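Tresarano is a collection of conversation prompts and anonymized written answers for couples who have been together for a long time. This file is the data card for the collection. It should be read before the material is used, copied, or adapted.

## Summary

| Field | Value |
|---|---|
| Name | Tresarano |
| Maintained by | Clikis |
| Subject | Everyday communication between long-term partners |
| Prompts | 184 |
| Topic groups | 7 |
| Format | Plain text, UTF-8, one record per line |
| Language | English |
| Contact | Úna Daly, records and permissions |

## Background

Much of the printed advice on relationships is addressed to people who are dating or newly engaged. Counselors at Clikis found that the couples who came to them after many years together asked a different set of questions. They wanted to know how to talk about an aging parent, how to divide the work of a house after one partner retires, and how to raise a complaint that had been left alone for a long time.

The first prompts were drafted by Kathleen Tierney for use in evening workshops. Oddur Nørgaard later sorted them by topic and removed duplicates. The written answers were added when several workshop groups asked whether they could read what other couples had said.

The collection is not a diagnostic tool. It does not measure satisfaction, compatibility, or the likelihood of separation, and it should not be scored.

## Contents

The prompts are divided into the following topic groups:

- `money`: shared accounts, private spending, debts, gifts to adult children
- `household`: chores, repairs, cooking, standards of tidiness
- `family`: in-laws, siblings, care of parents, holidays
- `time`: work hours, hobbies, evenings at home, travel
- `closeness`: affection, privacy, sleep, illness
- `repair`: apologies, old arguments, silence after a disagreement
- `plans`: retirement, moving, wills, what to do with the house

The `repair` group is the smallest and has the longest answers. The `money` group is the largest. Users who need an even spread across topics should sample by group, as a random draw from the whole file will lean heavily toward money.

Each record contains these fields:

```
id unique code for the record
group one of the topic groups listed above
prompt the question as read aloud in the workshop
answer_a written answer from one partner
answer_b written answer from the other partner
together length of relationship, given as a range
discussed yes / no / not stated
```

The labels `answer_a` and `answer_b` are assigned at random for each record. They carry no information about age, gender, or which partner enrolled the couple. The `discussed` field records whether the partners said they had talked about the subject at home before the workshop. A blank in either answer field means the partner chose not to write anything. Blanks have been kept and should not be treated as errors.

## How the answers were gathered

Couples attended a series of 5 evening sessions. At each session, a facilitator read the prompts aloud and the partners wrote separately, without conferring. Sheets were folded and handed in before any discussion began. Participants were told in writing that their answers might be shared in edited form, and both partners had to agree before either answer was kept. Where only one agreed, both were destroyed.

Sessions began at 7:30 p.m. and were held in March and again in the fall. The fall groups were given more time to write, and their answers are noticeably longer. The season is not recorded in the file, so this difference cannot be corrected for.

## Editing and privacy

Names, employers, towns, and medical details have been removed or replaced with a general term in square brackets, such as `[sister]` or `[city]`. Spelling has been corrected. Grammar has been left alone except where a sentence could not be understood.

Every record was read by 2 editors. If either believed that a couple could be recognized by a neighbor or relative, the record was withdrawn. This rule fell most heavily on the `family` group – answers about in-laws tend to contain a story, and the story is often what gives the couple away.

Participants may ask for their answers to be removed at any time and need not give a reason. Removals take effect in the next release.
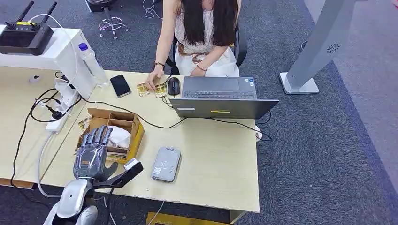
Caoimhe Ní Mhurchú, writing after the first release, objected that the prompts on chores assume a home with two people in it. Many couples married for decades have a grown child or a parent living with them, she wrote, and a question such as "Which job in the house do you wish the other would take over?" leaves out half of the people who make the mess. She asked that the `household` group be rewritten before anyone outside Clikis used it.

The group has been partly revised in response. Around a third of its prompts now refer to "the people you live with." The older wording remains wherever answers had already been collected against it, as changing the question would misrepresent the reply.

## Known limitations

1. All participants chose to attend a workshop. Couples in serious difficulty, and couples who see no need to talk, are both likely to be missing.
2. Both partners had to be willing to write. Several couples in which one partner preferred to speak withdrew after the first session.
3. Answers about money were written by people sitting near the person they share it with. Some caution in the wording should be expected.
4. The `together` ranges are wide, and the highest has no upper limit.
5. The prompts were written in English. An informal translation is known to be in circulation, but Clikis has not reviewed it.

## Suitable uses

The collection may be used in group workshops, in the training of counselors, in reading groups, and by couples at home. Those using it at home are advised to take a few prompts from a single topic at a time, and to agree beforehand that either partner may pass on a question.

It should not be used in custody or divorce proceedings, in hiring, or in any service that ranks or matches people. Single answers should not be quoted in advertising.

## Related material

The Lynch worksheets cover similar ground for engaged couples and use a compatible record layout. Tarkivlow, a set of facilitator notes by Liam Doherty, gives suggested timings for each topic group and guidance on what to do when a discussion becomes heated. Neither is included in this release.

## Changes and corrections

Corrections should be sent in writing with the record `id` in the subject line. Proposals for new prompts are reviewed each March. A proposed prompt should be a single question, should be answerable by either partner, and should avoid the words "always" and "never."

Records withdrawn at a participant's request are not listed in the change log, and their codes are not reused.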